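Eight weeks with a cranky elbow, and I finally opened a jar

February 15, 2024

I opened a jar of pickles this morning. By myself, with my right hand, with no rubber grippy thing and no muttering. I stood there in the kitchen feeling like I had won a medal!

If you've been reading along since the fall you know that my elbow has been a whole saga. For everyone else, the short version: I painted the hallway, the stairwell and both bedrooms over one long stretch of days off, mostly with a roller on a pole, and a couple of weeks later the outside of my right elbow started to ache. Then it started to ache when I lifted the kettle. Then I couldn't shake hands with my new neighbor without pulling a face, and I'm pretty sure she still thinks I don't like her.

Tennis elbow. I have never played tennis. I'm told most people who get it haven't, either. The sore spot is where the tendons of the muscles that pull your wrist back attach to the bone, and mine had been asked to do far too much by someone who normally lifts a laptop and a sandwich.

I did all the wrong things first. I rested it completely for a while, and it felt great, so I went right back to carrying groceries in from the car in one heroic trip. Ouch. Then I bought a strap and wore it so tight that my fingers tingled. Then I stretched it constantly, in meetings, at red lights, in bed, and it got grumpier by the day.

What changed things was going to see Aliki Sarantis, a physical therapist over in Sanbridge. My cousin had seen her for a shoulder and would not stop talking about her, and now I won't stop talking about her either, so sorry in advance. She spent most of the first visit just asking what I do all day. How do I hold my phone? Where does my mouse sit? Do I wring out a dishcloth with the right hand on top? (I do. I had no idea.) Then she had me squeeze a little gauge with each hand, first with the elbow bent and then with it straight, and the difference on the bad side with it straight was kind of shocking. I was so much weaker than I'd guessed.

She started me off with holds, where nothing moves. Forearm on the table, palm down, hand hanging over the edge, a light weight in it, and you keep the wrist level for 30 seconds. It looks like nothing. My arm was shaking like a leaf by the end of the first one. I did those every day for a while, and after that we moved on to slow lowering, where you help the weight up with your good hand and then let it down as slowly as you can stand. I count in my head and I always speed up at the end, and she always catches me.

The rule she gave me about pain was the thing I'd been missing. A bit of soreness during the exercise was fine with her, as long as it had settled by the next morning. If it hadn't, I did less the next day, but I still did something. I can't tell you how much calmer that made me. Before that, every twinge felt like I'd torn something and every good day felt like permission to move furniture. Your own elbow may need something quite different, so please go get it looked at by a person who can poke it.

I kept a log, of course. I am who I am. It's in one of those dotted Borkowska notebooks, two pages to a week, with the weight, the sets, and a score for how it felt when I picked up a full mug. The mug score is my favorite part. It went 6, 6, 5, 7 (that was the day I scraped ice off the windshield), 5, 4, and then for ages it just sat at 4 and I was sure I'd stalled. Aliki wasn't bothered at all. She flipped back to the first page and had me read out what weight I'd been using then. Fair enough!

Things that helped around the house, for what it's worth. I moved the mouse closer so my arm isn't reaching. I lift with my palm up whenever I can, so a bag or a pan is carried from underneath. I switched hands for the vacuum, badly at first, and the living room rug had some very odd stripes. Laundry was a sneaky one too. Wet jeans are heavy, and all that pinching and snapping and folding is exactly the motion that sets it off, so I do it in small batches now and take my time.
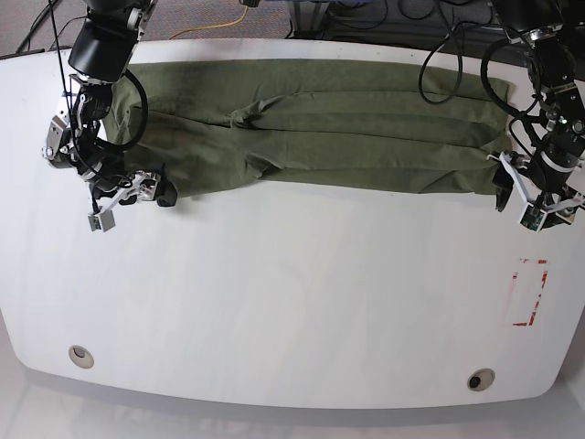
Green cloth on a white surface.

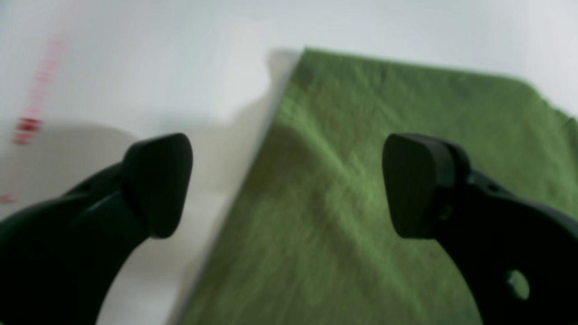 Sleep was the other big one. I used to curl up with my arm bent under the pillow and wake up with an elbow like a rusty hinge. Now I hug a second pillow and the arm sort of rests on top of it. It took me a while to get used to, and the dog has opinions about the reduced space, but mornings are so much better.

So what's next? I have one more visit booked, and then I'm on my own with the notebook. The plan is two strength days a week, heavier than now, plus some shoulder work, as it seems my shoulder has been letting the elbow do all its chores for years. And if the mug score gets to 1 and stays there, I'm signing up for the beginner paddling sessions at Trerberg in March. Aliki said yes to that, with a look, and then wrote "SHORT sessions" in capitals across my page.

I would also love to hear from anyone who has gone back to rowing or paddling after this. Did you change your grip? Do you tape the handle to make it thicker? I've read both yes and no on that. Leave me a comment, I read them all, usually while doing my holds.

Pickles were excellent, by the way. The garlic ones.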